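Gray screw cap seals on storage jars - tight or not?
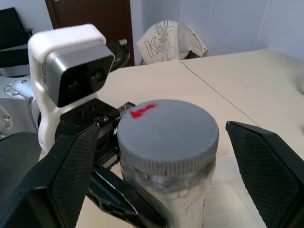

Jar with ribbed gray screw cap

Posted by Ritva Huttunen, 13/01/2021

I store desiccant beads and a few dry dye powders in cylindrical jars with gray screw caps, bought as Arnard general storage. The beads pick up moisture much faster than I expected. One jar went from a net weight of 584 g to 597 g over the winter, a gain of 13 g, and it was opened only twice in that time. The caps are hand tight and the rims look clean. Is this a liner problem, or do plain screw caps always leak this much? I would like to avoid replacing the whole set.

Reijo Harju

Most likely the liner. A screw cap seals on the top face of the rim, and the threads only supply the clamping force. If the cap has no liner, or a foam one that has taken a permanent set, water vapor gets past it all winter.

Check in this order:

Unscrew the cap and look inside. A foam liner should show a shallow ring where it meets the rim. A deep ring that does not spring back means the liner is finished.

Run a fingernail around the rim. Molded jars can have a small ridge at the parting line, and a ridge there holds the liner off. Take it down with fine wet paper on a flat plate.

Fill the jar with dry beads, weigh it, close it and leave it for 5 days at steady room humidity. Weigh again. Then repeat with a strip of stretch tape around the cap skirt. If the taped run gains much less, the leak is at the cap. If both runs match, look at the jar wall, as some plastics pass a fair amount of vapor.

New liners are sold loose in packs of 100. Measure the inside diameter of the cap, not the jar mouth. Cone-shaped liners tolerate a poor rim better than flat ones, but they need more torque.

PanagiotouB

had the same with powder paint. put tape round the lid, fine since

Zindurley

What is the humidity in the room? Without that the 13 g does not say much. I would also retighten the caps a day after closing - foam relaxes and you lose some of the torque.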